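Words in Your Pocket: A Chat With the Maker of Skireser
By Kirsty Stubbs
January

14 shares | 3 comments

I'd been using Skireser for a whole winter before I found out it was mostly one person. I'd pictured an office with beanbags! But no, it's Elīna Rimkutė, plus a part-timer named Orell who handles the Android side, and she picked up on the second ring when I called her in Brisham.

If you haven't tried it, Skireser is a flashcard app for vocabulary. You type in a word you ran into (or paste the whole sentence, which I do) and it comes back to you later, right when you're starting to lose it.

"I made it for my own bad memory," she told me. "I'd look up the same word 6 times in one book. Six! It was embarrassing."
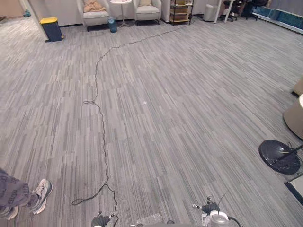
APPS & LANGUAGE

My first question was the one everybody asks me when I recommend it: why only 10 cards a day?

"People get so mad about that," she said, laughing. "You can change it in settings, it goes up to 30. But I watched what happened with the early testers and the ones doing huge piles quit after two weeks. So ten is where it starts, and you have to go looking if you want more."

I confessed that I'm at 30 and behind on all of them. She didn't scold me (she did sigh a little).
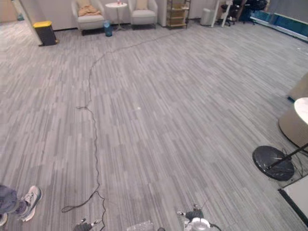
We got onto the sync thing next, which I know some of you have had trouble with. The old version kept your decks on one phone and that was that. The new one uses a small service called Ots to copy them between devices, and you can switch it off and stay completely offline.

"I still keep mine off," Elīna said. "I study on the bus and the signal is terrible. The app shouldn't care about that."
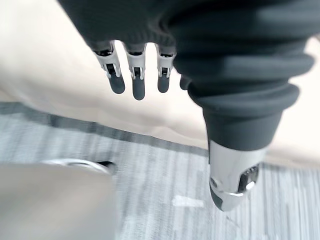
Issue 6

I wanted to know about audio, too. My Spanish looks fine on paper and then I open my mouth. She's recording a first set with two speakers per word, so you hear a higher and a lower voice, and she's hoping it'll be out by spring. No promises, she said, twice.

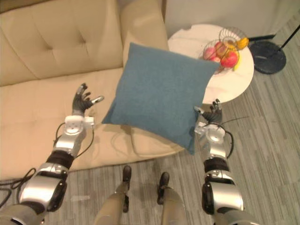
And pricing! It's free for 2 decks, and after that you pay once. I asked if she'd ever been tempted by a subscription.

"Sure, every month when the bills come. But I hate paying them myself, so I'd feel silly."

Before we hung up I asked which word she'd learned most recently. She had to open the app to check. It was "lopsided."

3 comments

tamsinreads: Does the once-only price cover tablet and phone?

Kirsty Stubbs: Yes, as long as it's the same account!

dockside_dan: 30 a day here and proud of it. Would love a dark mode though, the white background is rough at night.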